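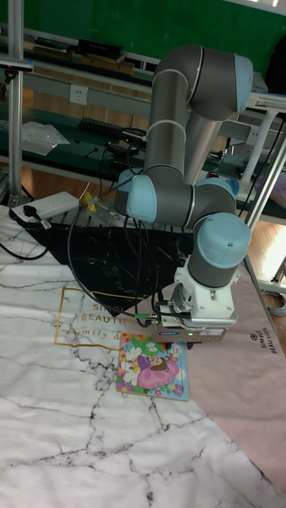
Robot arm with gripper, at the work table

Re: [straits-list] Fishing limits off Mangundap

Evening all,

Sorry for the slow reply, I've been meaning to get to this since Sunday and then the boiler went. Someone wrote last week:

> I don't see why everyone is so worked up about the Mangundap
> patrols. Two boats and a radio hut isn't a navy. Holtetti has
> been grumbling about that line on the chart for years and
> nothing ever comes of it. Surely the fishing deal settles it?

Well, yes and no! The fishing deal only covers who can catch what and when. It gives Holtetti boats 145 licences inside the line, and it very carefully says nothing about who owns the reef (I read the thing twice, with a pot of tea, and the word "reef" comes up once, in a footnote). Both sides signed it because it let them go home and say opposite things about it. Fine for a quiet year, but it leaves the coastguards making it up as they go along when two boats meet in the fog.

And I do think two boats and a radio hut matter, if they're there all winter. The old habit was that everybody cleared off in October and came back in spring. If one lot stays put, the other lot has to decide whether to stay too, and somebody's minister ends up on the evening news pointing at a map.

What I'd like to see is a proper hotline between the two harbour offices, staffed at night, with somebody on each end who speaks the other language. It would cost next to nothing compared with a patrol boat. The Garkness paper from January suggested something along those lines, though it's 210 pages long and the useful bit starts on page 145, so I don't blame anyone for giving up. I nearly did.

One small correction to the earlier post while I'm here: the line is 243 kilometres long, not miles. I made the same mistake myself in the Skellileck newsletter and had a very stiff letter about it.

Does anybody know if the spring talks are still on? Last I heard they couldn't agree on a venue.

Cheers from a cold kitchen

Comments

Still on as far as I know, but moved to the afternoon and down to one day. Not a great sign.

The hotline was tried before, wasn't it? I remember it going to an answerphone.

Thanks for the page number, you've saved me a weekend.

Contact the list owner | © Skellileck Discussion Lists | Back to top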